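The left one had drifted again. Ulla Rautiainen set both grippers on the bench in the back room of Kinnunen and squeezed the triggers one after the other. The right jaws met. The left jaws stopped short by the thickness of a fingernail.

"Same as Tuesday," she said.

Niilo Hämäläinen pulled his stool over. He had built the pair in February and he didn't like hearing about them. "Did you clean the rail?"

"I cleaned the rail."

"With the brush or with the cloth?"

"Niilo."

He took the left one from her and turned it over. Four screws held the side cover. He laid them in a jar lid, lifted the cover away, and looked in with a penlight. The belt was fine. The pulley was fine. He pushed the carriage with his thumb and felt it catch near the end of its travel.

"How many cycles on it?"

Ulla checked the log. "Around 2,000 since the last service."

"That's nothing."

"It's what it says."

He backed the tension screw off a quarter turn, moved the carriage, and backed it off a little more. The catch was still there. He took the carriage out altogether and held it under the lamp. One of the bearings had a flat spot. He had a bag of them from the supplier in Trimton, and he went through it with a pair of tweezers until he found one that spun the way he wanted.

It took 20 minutes to get everything back together. He ran the jaws open and closed, then handed the gripper to Ulla, who zeroed it and wrote the new offset on a strip of tape. She stuck the tape inside the log.

"Try it at the counter," he said. "It'll be fine in here. It's always fine in here." 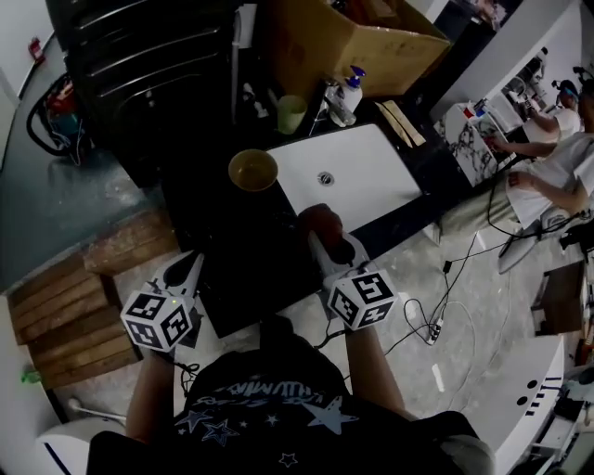 Rukhsana Swati came in a little before four with her coat on and asked if the pair was ready for Gustthorpe. She had promised it for the morning.

"Ask him," Ulla said.

Niilo was reading the numbers off the laptop. The left jaws closed to zero, opened, closed to zero. He scrolled back to the start of the run and read them again.

"One more set," he said.

"You said that last time," Rukhsana said.

"Last time I was wrong about the bearing."

She looked at the clock, took off her coat, and hung it on the door. Then she went to find the carrying case, and Ulla started the count over from one.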